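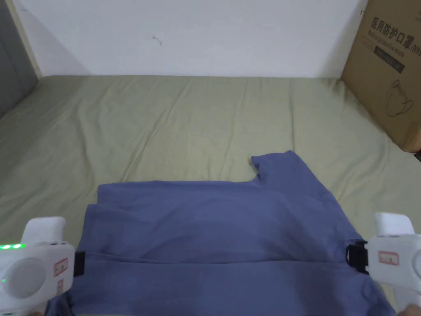 本報告は、手持ち式グリッパーで収集した衣類折り畳みの教示データにおいて、右側の開閉信号が映像に対して遅れて記録された不具合について、発生状況、原因、対策をまとめたものである。作業はベッド上に平らに置いた半袖シャツを対象とし、シャツ下部の左右をそれぞれのジョーで保持した状態から折り返しや位置の修正を行う。左グリッパーの筐体には緑色の表示灯が列状に点灯するが、この表示は給電状態に対応するもので、記録側の時刻同期の成否は反映しない。収集時にこの点を十分に区別していなかったことが、発見の遅れにつながった。

# 手持ち式グリッパーを用いた教示データ収集における時刻ずれ不具合の調査

報告日：2026年4月1日
科目：ロボット工学プロジェクト演習
課題名：Majumder（柔軟物操作の模倣学習）

## 1. 目的

Majumderは、人が手持ち式グリッパーで行った作業を記録し、その軌道を双腕ロボットに学習させる演習課題である。本班は布製品のうち半袖シャツを担当した。当初の目的は折り畳み動作の成功率を評価することであったが、再生試験中に保護停止が発生したため、評価を中断して原因調査に切り替えた。したがって、本報告には折り畳みの成功率を記載しない。

## 2. 構成

使用した機材とソフトウェアは次のとおりである。

| 区分 | 名称 | 用途 |
|---|---|---|
| 収集装置 | Stureck 手持ち式グリッパー（左右一組） | 手先軌道と開閉幅の取得 |
| 記録 | Mokesham | 映像、軌道、開閉幅の保存 |
| 再生 | Finommont 双腕ロボット | 学習前の軌道再生と動作確認 |

収集装置の左右は独立した機器として動作し、開閉幅をそれぞれの内部カウンタの値とともに送信する。Mokeshamは受信した値に基準時刻を加え、映像の時刻軸に配置する。基準時刻は各機器の接続時に一度だけ決定される。左右の間で直接時刻を合わせる機構はない。

再生側は、記録された左右の手先軌道を座標変換し、双腕の目標値として与える。開閉幅は指の開閉指令に変換する。手首に加わる力が75 Nを超えた場合、両腕とも保護停止に入る設定とした。この値は演習の安全手順で定められた上限であり、本班では変更していない。

## 3. 収集条件

収集したエピソードは600件である。各エピソードは、両方のジョーが開いた状態で開始し、シャツを把持して移動させ、両方のジョーを開いて終了する。作業者には、開始直後に両手のジョーを空中で一度閉じるよう指示していたが、この動作は必須項目とせず、実施の有無も記録していなかった。後の調査で時刻の照合に利用できたのは、この動作を含むエピソードに限られる。

シャツの初期配置は固定していない。身頃が折り重なった状態から始める場合と、広げた状態から始める場合があり、把持位置も作業者の判断に任せた。シーツには細かい起伏があるため、布の縁をつかむ際にジョーがシーツに触れることがある。この接触は正常な作業にも含まれ、それ自体を不良とは扱わなかった。

## 4. 発生した事象

### 4.1 再生試験での保護停止

学習に先立ち、収集済みデータから抜き出した軌道をFinommontで再生した。初めのうちは動作に問題がなかったが、ある軌道の再生中に次の経過をたどって停止した。

1. 左右の手先がシャツの縁に到達した。
2. 左の指が閉じ、布を把持した。
3. 右の指が開いたまま、両手が持ち上げ方向に動いた。
4. 左だけで布が引かれ、シャツが左へずれた。
5. 右手が次の押さえ動作に入ったところで指が閉じ、指先がマットレスを押し込んだ。
6. 右手首の力が上限を超え、保護停止した。

停止時、可動範囲内に人はいなかった。非常停止ボタンを担当する班員は柵の外にいたが、ボタンを操作する前に保護停止が作動した。指先の外装に擦り傷が生じた。シャツとシーツに破れはなかった。

同じ軌道を布なし、低速の条件で再度再生したところ、右の指だけが遅れる現象が再現した。一方、別の軌道では左右の動作が一致した。このため、ロボット側の指の故障である可能性は低いと判断し、元のデータを調べることにした。

### 4.2 記録データの確認

停止した軌道の元エピソードを開き、映像と開閉幅を並べて表示した。映像では右のジョーが布の縁に触れてすぐに閉じているが、開閉幅の値が減少し始めるのはその後であった。左については、映像上の動きと値の変化が一致していた。右の遅れは1895 msで、エピソードの先頭から末尾まで変化しなかった。
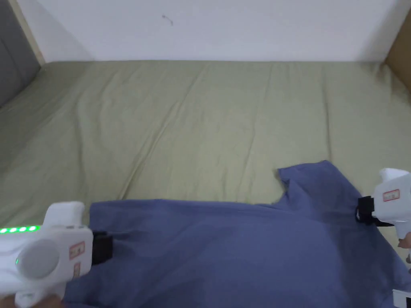
遅れが一定であることから、通信の混雑による変動や、カウンタの進み方の差は主因から除外した。前者であれば遅れは一定せず、後者であれば時間の経過とともに広がるはずである。残る候補は、基準時刻の誤りか、保存時の列のずれであった。保存形式を確認した結果、右の手先軌道は映像と一致し、開閉幅の列だけが遅れていた。列番号の取り違えでは説明できないため、基準時刻の調査に進んだ。

## 5. 原因調査

### 5.1 調査方法

全エピソードについて、映像から読み取ったジョーの閉じ始めと、開閉幅の閉じ始めを比較した。映像側の読み取りは、まず班員がコマ送りで行い、別の班員が値を見ずに再度読み取った。二人の結果が一致しないものは、両者で映像を見直して決定した。布にジョーが隠れて閉じ始めが見えない場合は、エピソード末尾の開き動作を使用した。

右のジョーは作業者の手や布の陰に入りやすく、左より読み取りに時間を要した。特に、シャツの襟ぐりに近い位置をつかむエピソードでは、布の盛り上がりがジョーの先端を覆うことがあった。この場合、先端の黒い部分の間隔を直接見ることができず、布が寄り始めるコマを代用とした。

### 5.2 結果

不具合のあったエピソードは74件であった。いずれも右の開閉幅だけが遅れ、左の遅れは検出されなかった。該当するエピソードは収集順に連続しており、単発の不良は含まれていない。

Mokeshamの動作ログを照合したところ、最初の不良エピソードの直前に、右グリッパーの切断と再接続が記録されていた。該当する時刻の作業メモには「右ケーブル差し直し、表示正常」とのみ記載があった。収集はそのまま続けられ、次にソフトウェアを再起動した時点で遅れは解消していた。

### 5.3 推定原因

再接続時の処理を試験用の環境で再現した。正常な接続では、Mokeshamは機器から最初に届いた値を受け取り、その時点の映像時刻を基準時刻とする。しかし収集中に再接続した場合は、接続処理が完了した時刻が基準に使われ、その間に機器の送信バッファに溜まった値が後から読み出された。結果として、溜まった時間に相当する分だけ開閉幅が遅い時刻に配置される。

手先軌道は開閉幅と別の経路で送られ、再接続の影響を受けない。軌道だけが正しく、開閉幅だけが遅れるという観察結果は、この処理の流れと整合する。再現試験では、接続完了までの待ち時間を変えると遅れの大きさも変化した。ただし、当日の遅れと同じ値を再現することはできておらず、待ち時間を決める要因は特定していない。

ケーブルが抜けた理由も確定していない。右グリッパーのコネクタに変形は見られなかった。作業中に布を右へ引く動作でケーブルの余長がなくなった可能性があるが、収集時の配線を記録していないため、推測の範囲にとどまる。

## 6. 安全面の検討

本件では、データの誤りがロボットの予期しない押し込み動作として現れた。保護停止は設定どおり作動したものの、停止に至るまでは軌道の追従が続いており、把持の失敗を検知する手段はなかった。再生プログラムは指の開閉状態を確認せず、時刻が来れば次の目標値を送る構造であった。

また、再生試験の手順書には、新しい軌道を最初に再生する際の速度の上限が記載されていなかった。本班は前の軌道が正常に終了したことを根拠に、収集時と同じ速度で再生した。データの品質はエピソードごとに異なるため、この判断は適切でなかった。

## 7. 対策

### 7.1 収集側

- 開始時に両手のジョーを空中で閉じる動作を必須とし、欠けている場合は録り直す。
- 収集中に切断を検出した場合、そのエピソードを破棄し、Mokeshamを再起動する。
- 表示灯の確認とは別に、左右の開閉幅を画面上で確認する項目を点検表に加える。
- ケーブルを前腕の位置で固定し、腕を伸ばした姿勢で余長を確認する。

記録プログラムには、開始時の閉じ動作を用いた自動照合を追加した。映像から求めた閉じ始めと開閉幅の閉じ始めの差が許容値を超えると、保存前に警告を出す。照明や布の色によって映像側の検出に失敗することがあり、その場合は目視確認に回す。

### 7.2 再生側

新しい軌道は、布なし低速、布あり低速、通常速度の順に再生する。通常速度に進む前に、左右の指の閉じ始めを元の映像と照合する。加えて、両手で把持する区間では、両方の指が閉じたことを確認するまで持ち上げ動作に進まないよう、再生プログラムを変更した。

指先の押し込みについては、ベッド面の高さから下限を設定し、手先目標がこれを下回る軌道を再生前に除外する。シーツの起伏とマットレスの沈みがあるため、下限には余裕を持たせている。この余裕を大きくすると薄い布の縁をつかめなくなるため、値の調整は継続中である。

### 7.3 既存データの扱い

遅れが一定であるため、右の開閉幅を前にずらせば復元できると考え、補正を試みた。補正後の値は、エピソードの中央部では映像と一致した。しかし末尾では、ずらした分の開閉幅が存在せず、最後の開き動作が欠けるものがあった。欠けた部分を映像から補う方法も検討したが、正確な開閉幅を得られないため採用しなかった。

以上から、不具合のあった74件は学習に使用しないこととし、残る526件を対象とした。除外分は削除せず、自動照合の試験用として別の保存先に移した。元データの名称と除外理由は一覧に記載し、補正を試みたファイルは取り違えを避けるため破棄した。

## 8. 確認試験

対策後、右ケーブルを収集中に意図的に抜き、再接続した。プログラムは切断を検出し、該当エピソードに破棄の印を付けた。次に、切断の検出を無効にしたうえで同じ操作を行い、以後のエピソードを保存しようとしたところ、自動照合が警告を出した。

再生側では、除外したエピソードから停止時と同じ軌道を選び、布なし低速で再生した。右の指が閉じる前に持ち上げ区間に到達し、プログラムはその手前で待機した。待機が続いた場合は時間切れとして終了するが、現在の設定では終了時に左の指が閉じたままになる。布を把持した状態での終了手順は未整備であり、確認が済むまで、布ありでの同試験は実施しない。

## 9. 残された課題

- 再接続時の待ち時間が決まる要因の特定
- ジョーが布に隠れる場合の自動照合の精度評価
- 時間切れ終了時に、把持した布を安全に離す手順の作成
- 左グリッパーを再接続した場合の再現試験

左側の再現試験は、処理が左右共通であるため同じ結果になると予想しているが、実施していない。折り畳みの成功率の評価は、終了手順の確認後に再開する。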